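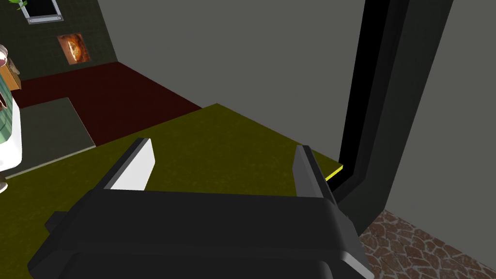

Huvton Home Collector has been running on my desk since December, and I have put enough evenings into it by now that I feel I can say something useful to anybody thinking of buying it for the same purpose I did, which was gathering driving-and-grasping examples for a small learning system without having to own a house full of breakable things. You steer a simulated robot through furnished rooms with a hand controller, the program records what you did, and you feed the recordings to whatever you are training. The view I spend most of my time in is the gripper view, looking over the black housing and out between the two fingers, and I want to start there since it sold me on the whole thing. With the fingers spread wide you get a proper look at the floor you're about to cross, and in the house I've been using most that means a big olive-green floor with a dark door frame off to the right and brown stone paving past it. I can tell which way I'm pointed from the floors alone, and after an hour of steering that is a kindness.

I bought the standard license, which was $395 with the Dellodeo house pack thrown in, and I paid extra for the Haque controller after reading a few unhappy posts from people trying to do it all on a keyboard. They were right. A keyboard will get you from one room to the next, but try lining up a gripper with a mug handle on the arrow keys and you'll be talking to yourself before supper! The Haque has a soft trigger for the fingers and a thumb stick for the base, and the wrist follows your own wrist pretty faithfully once you've set the zero point. Set it every time you sit down. I skipped that for a week and had to throw out a batch of recordings where the wrist leaned a little to the left in every single one, and the system I was training learned to lean too, bless it.

Installing was easy on my newer machine and a bit of an afternoon on the old one. Fondau (they make both the program and the controller) have a decent help page, and when I wrote in about a crash on loading I got a friendly answer the next morning from a Lærke Ingvarsson, with a fixed settings file attached. It worked on the first try and I've had no crashes on loading from that day on.

Now, the rooms. I like them very much, with one grumble. The people who built the Dellodeo houses weren't shy about color and they gave the floors some character, so you have that olive one with a faint fuzzy look to it, a deep red one in the next area with a gray mat lying across the join at an angle, and green tiled walls behind. For recording examples this is a real help. My first homemade room was beige on beige, and the system never did work out where one part of the floor stopped and another began. The grumble is the walls. A lot of them are smooth plain gray, and if you drive up close to one there is very little for a camera to hold on to. You can hang things on them yourself in the room editor, and I've started doing so, but I'd have liked a few more pictures and shelves in there to begin with.

Doorways deserve their own paragraph, I've had such a time with them. The houses have dark, chunky frames, and going through one with the arm stretched out in front takes some practice. My habit now is to stop well short, swing the arm around until I can see past the right finger to the frame, and only then creep forward. There's a thin yellow strip on the floor at the foot of one frame that I use as a mark for lining up, though I worry a little that the learning system has become fond of it too. Vilhjálmur Lauritsen, who shares the recording with me on weekends, drives straight through at full speed and clips the frame fairly often, and I've come around to keeping his runs in the pile. A system that has only ever watched careful driving doesn't know what to do when it ends up somewhere awkward, and his recoveries are lovely.

Speaking of the pile, the recording tools are where Huvton is at its best. One button starts an example and the same button ends it. A second press within 2 seconds marks it as a bad one, and I use that constantly. Each example gets a short label that you type or pick from a list ("go through door," "pick up cup," and so on), and you can go back later and change the labels in bulk. On a good Sunday, with coffee and the radio on, I can get 70 examples I'd be happy to keep. My first Sunday I got 57, and a fair share of those were me opening and closing the fingers on thin air.

A few smaller things I'd want to know if I were buying. The lighting comes mostly from overhead by default, and the near side of objects can go quite dark, so have a play with the light sliders before you record in earnest. The playback window won't remember its size. The export to plain folders is quick and sensibly laid out, but the export to one big file sat there so long that I went and did the dishes. And the strap on the Haque is stiff when new and rubbed my thumb sore until I wrapped it in a bit of cloth tape.

Would I buy it again? Yes, and I'd get the controller at the same time and save myself the second shipping charge. If you already have a real arm on a bench and plenty of patience, you may not need it. For someone like me, working out of a spare bedroom with a system that wants more examples every time I turn around, it has been money well spent. Four stars out of five, and I'll come back and look at that last one when they fix the playback window.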